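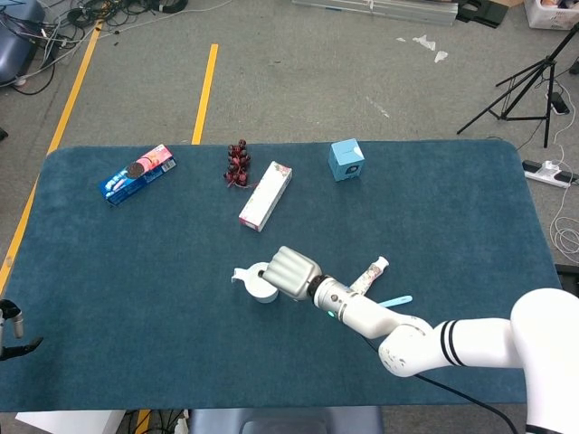
Setting up a shared table with the arm

When the arm came to our packing room at Trevamdale, most of us expected to stand back and watch it. We now plan the table together every morning, and I love how much more say we have in the work! Try it this way with your own team.

Step 1. Choose everyday items
Mix your shapes. A cup, a toothpaste-sized tube, a long box and a bunch of grapes will teach you far more than a row of matching cartons. Leave space between the first few, then let things overlap once everyone is comfortable.

Step 2. Agree who does what
Write two lists, one for the arm and one for people. At our place the arm takes the repeat pick-ups, and people keep the checking, the odd shapes and the final say on damage. Swap jobs at lunch so the same person isn't always minding the screen.

Step 3. Start with the cup
Keep it slow, and have one person near the stop button. Note which side the fingers come in from and where the handle is pointing (it matters more than you'd think!).

Step 4. Log it and talk
We logged 53 pick-ups in our first session and 47 in the second, when we spent longer chatting about the misses. Those chats are my favourite part of the job now. Pickers who had never touched a settings page are suggesting changes, and the Fungate site has asked for a copy of our lists.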